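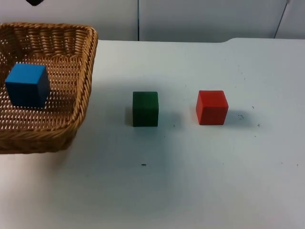

Kahraman wanted it on record that he still saw no point in sorting blocks by color before they go back on the shelf, and that a child who wants the red one will find it whatever it is sitting next to.

The chair noted that the meeting had not been opened yet and opened it. Stelamora Play Library, parents' and staff meeting, 8/14/23, front room.

Present: Kahraman, Prillau, Jatoi, Sondano (minutes). Apologies: none received, which the chair took to mean that people had not read the email.

1. Minutes of the last meeting
Accepted with one change. Under "storage," the words "everyone agreed" to be replaced with "it was agreed." Kahraman had not agreed.

2. Baskets for the block corner
Prillau reported on the change from lidded plastic tubs to open wicker baskets. The case for it, as put in the spring, was that children can see what is inside and will put things back without being told. Prillau thinks this is happening. Asked how she knew, she said the floor looked better at closing time.

Jatoi asked whether the floor looked better because the baskets work or because attendance drops in the summer. Prillau said probably some of each. The minutes secretary observes that this is the third meeting in a row where we have been told something is working without anyone having written anything down.

Discussion of wicker in general. It is nice to look at and a shallow basket is easy for small hands. It also collects crumbs in the weave, and wicker can snag sleeves once a strand comes loose. Prillau said that the ones we have are tightly woven and the rims are smooth. Kahraman said every basket is smooth in its first year.

Agreed: keep the baskets until the end of September, then look again. Prillau to run a hand around every rim on Fridays and pull any basket that scratches.

3. Sorting by color
The proposal was for one basket per color, with a painted card on the front: blue cubes in one, red in another, green in another. Prillau has seen this done elsewhere and says it makes tidying into a game.

Kahraman's objection is given at the top and he repeated it at some length. He added that the two-year-olds do not sort, the five-year-olds sort for one afternoon, and after that it is the staff who sort.

Jatoi raised the dark green. In the far corner, where the light is poor, it is easily taken for black, and she has watched adults put it with the wrong things. If grown-ups can't do it she does not see how the card is going to help. Prillau offered to ask for a brighter green next time. Jatoi asked what would happen to the dark ones. No answer was settled on.

A compromise was put forward: blocks in baskets, in any mix, and nothing left on the tabletops at closing. Kahraman said he could live with that. Prillau said it was what we do now -- or what we are supposed to do.

Vote on the color proposal: 1 for, 2 against, minutes secretary abstaining. Not carried.

4. Cleaning
The painted cubes are wiped with a damp cloth and dried the same day. They are not to be soaked. The notice over the sink says "wash toys thoroughly" and someone has been taking it at its word. Jatoi will rewrite the notice.

White tables: wiped after each session, no scouring pads. Prillau asked whether we could have a cloth or mat on them to cut down the noise of blocks. Kahraman pointed out that we had mats in 2000 and got rid of them because towers fell over. No action.

5. Money
A request for 6 more baskets was held over. The chair is not persuaded that we need them while there are 9 in the closet that have not been unpacked. Prillau said those are the wrong size. She was asked to measure one and bring the figure next time.

6. Other business
Name of the person with the second closet key: still unknown. Tuncay Kahraman to ask again.

Next meeting in September, day to be set by email, and the chair asks that people open it.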